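3.2 What ends up on a small table

I should say at the start of this section that I never meant to write about tables. The plan (mine and Hertta Kettunen's, drawn up one January) was to look at how people fiddle with small objects while they think, and the table was just the thing the objects sat on. But once we'd read through all 469 diary entries it was obvious that people kept telling us about the surface first and the object second, so I gave in!

The entries came from households in Jasville, and we asked for very little: sit down somewhere with something to fidget with, and write down what else is within reach. Keys, pens, a mug, a puzzle cube, the remote. Tissues came up far more often than I'd have guessed, and they hardly ever stayed in the packet. One writer described pulling a tissue out, doing nothing with it, and then turning a cube over with the tissue still bunched up against her fingers for the rest of the evening. I loved that entry. Aarne Seppälä, who coded the diaries with me, wanted to file it under "litter", and we argued over it for most of an afternoon before settling on a new heading, "held along with", which covers anything that's kept in the hand or pressed against the main object without being used.

A good example of the heading is Figure 4, where a crumpled white tissue or wrapper rests against a small Rubik's cube and the light blue pack of tissues has been left over by the left edge of the table, with a small white thing sitting on top of it. The middle of the table belongs to the cube, and the pack gets parked at the side. We saw the same split in the diaries again and again: one thing in the middle, its hangers-on close by, and everything else pushed out to the rim (Ritva Lahtinen calls this "the tide line", and I've pinched the phrase for section 5). 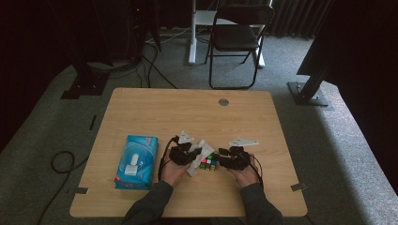
Figure 4. Puzzle cube and tissues on a light wooden table.

The size of the table matters too, though less than I expected. On a big kitchen table people still worked in a patch not much wider than their elbows, and the far end simply filled up with post. Small tables got cleared more often, but the clearing was half-hearted, with things moved to a chair and then moved back again. I'd like to go through the entries about chairs properly at some point, and Brayden Poirier has already started on them.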